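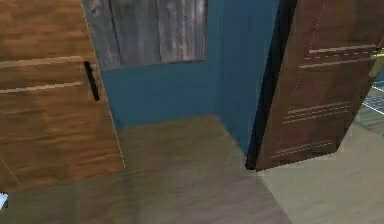 Wood cabinet with drawer, gray boards behind.

Last updated: September

Section 2: Setting up your first trip in Trundow

You've got the app installed and you're signed in, so now comes the fun part! A trip in Trundow holds your route, your bookings and your saved places, and once it's set up you can carry the whole thing around with no signal at all. We'll use a weekend in Primden as we go, but the steps are the same wherever you're headed.

Do this on Wi-Fi if you can. The Primden map pack is small, but bigger cities can take a while to download.

Create the trip

1. Open Trundow and tap New Trip.
2. Type the name of your destination and pick it from the list. Some places share a name, so check the country under it.
3. Set your arrival and departure times. If you're on the Bosik night ferry, enter the time you get off the boat.
4. Choose a pace: Easy, Steady or Full. Easy leaves big open gaps in the afternoon (great for wandering), and Full packs the day from breakfast on.
5. Tap Save. Your trip now shows up on the home screen.

Note: You can change the pace later without losing your saved places. Only the suggested times will move.

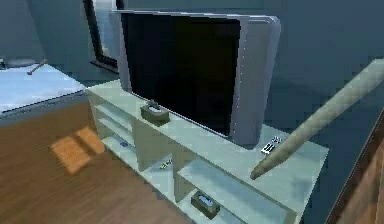
Hartono
Guide Editor, Trundow

Add your places

6. Open the trip and tap the Places tab.
7. Search for a spot, or press and hold anywhere on the map to drop a pin. Pins are wonderful for things with no address, like a good swimming rock or the bench with the harbor view.
8. Give each place a tag. You can have up to 40 places in one trip and 8 tags, and the tags can be called anything you like.
9. Drag your must-sees to the top. Trundow plans those first and fits the rest in between.

Tip: Make a tag called Rain and put it on anything with a roof! On a wet morning, tap the tag and everything else drops off the map. Primden's covered market and the old rope works both make a lovely start, and they're close enough to walk between with one umbrella.

Caution: Opening hours come from the places themselves, and they can be out of date, especially off season. Call ahead before you make a long trip out to anything.

Download for offline use

10. In the trip, tap the three dots, then Keep Offline.
11. Choose Map Only or Map and Bookings. Pick the second one if your tickets are in the trip.
12. Wait for the green check mark. Leave the app open until you see it.
13. Turn on airplane mode and open the trip. If your pins and tickets load, you're ready to go.

Caution: Offline trips are cleared 34 days after your departure date. Photos and notes stay in your account, but the map has to be downloaded again.

Note: Bus times don't update offline. On the Primden shore route, where the last bus back leaves early in the evening, take a look at the board at the stop when you get off.

To share your trip with the people you're traveling with, go on to Section 3.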